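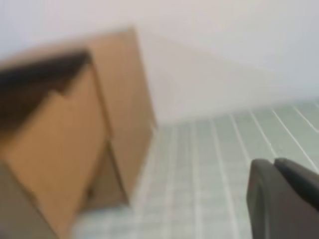
I love a cardboard box. I mean a plain one, with flaps that stand up by themselves and enough room inside to lose an arm in. Every December my friend Phong Đàm tells me to buy proper plastic bins from Ortner, with the lids that click, and every December I say no.

A box folds flat when you're done with it. You can write on it, cut a notch in it, pass it on to a neighbor and never ask for it back. I moved to Preltmont with 16 of them, and some are still working for me.

My one firm belief is that a box should be packed on a table, on a cloth. The floor is murder on the knees, and a cloth stops small things from rolling away. Mine is a pale blue-green with thin white lines, like bathroom tile, and I'm very fond of it.
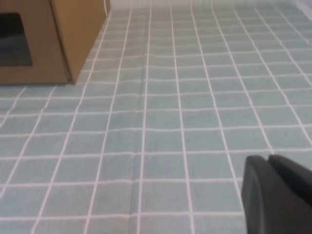 Leave the creases alone

People iron tablecloths! I did it for years. Then I stopped, and I've come to enjoy that long fold down the cloth, with the white lines going a little out of step where they cross it. A cloth that lives in a drawer should be allowed to look like it – you'll spend 30 minutes ironing and then put a carton on top.

The grid is handy too. I line up the edge of a box with it, or try to, and the ripples have their own ideas. 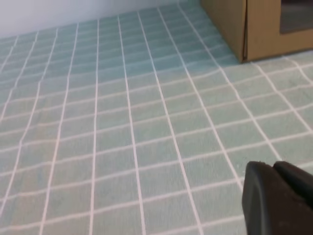

One box at a time

Phong opens everything at once and calls it a system. I want one box on the table and the rest out of my sight until February.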